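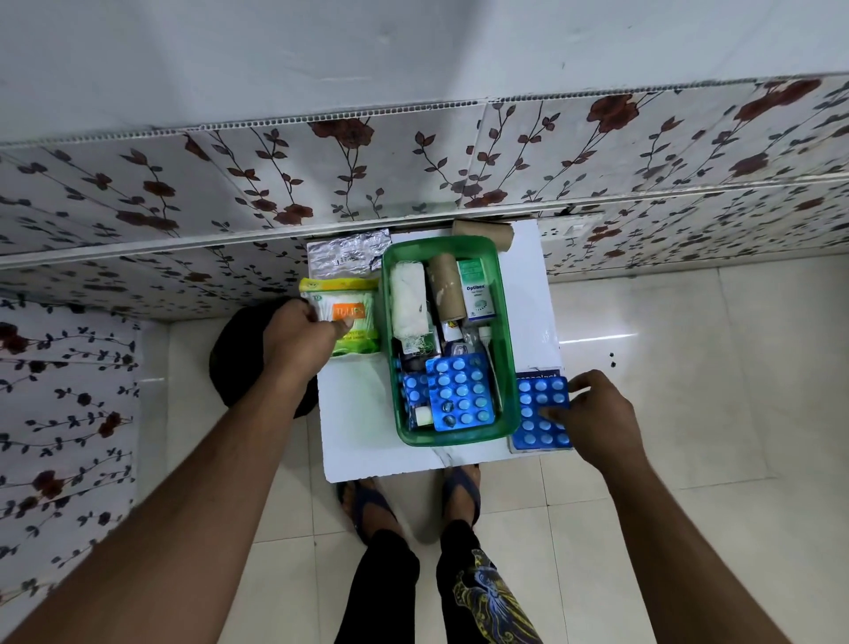 "Three hundred a month," Viorica Coman said. "For a thing that tidies medicine."

"It learns to," said Celeste Quintela, who had come from Sulance with a folder and a very clean tablet. "First we send a person to your home with a camera on. They sort your supplies the way you like them. The Cerncombe unit studies the recordings, and after the 30-day trial it takes over."

"So for 30 days I pay for a person."

"You pay for the training."

Viorica looked at the tablet again. A green basket, a pair of bare hands, a packet of cotton buds in one of them. Pills, eye drops, a roll of gauze with its end coming loose. She had a drawer like that. Everybody had a drawer like that.

"Why is there a cardboard tube in with the medicine?"

Celeste leaned over. "Every home is different."

"Does the machine know it's trash?"

"It knows what it's shown."

"And these?" Viorica tapped the blue strips. "Some are popped out. Does it know whether I took them or dropped them behind the stove?"

"The unit doesn't give medical advice."

"I didn't ask for advice. I asked if it can tell."

Celeste turned a page in the folder. On the next one was a chart with a line climbing to 100, and under the line, in small gray type, the words "in controlled settings." Viorica put her glasses on and read them out loud.

"My neighbor Shobha had the one from Phetsri," she said. "It put her eye drops in the freezer for 4 days."

"Phetsri is a different company."

"With a different folder, I suppose."

The kettle clicked off. Viorica got up, poured two cups, and pulled open the drawer beside the sink.

"Show me," she said. "You, with your hands. Find me the aspirin."

Celeste set down the tablet and began to dig.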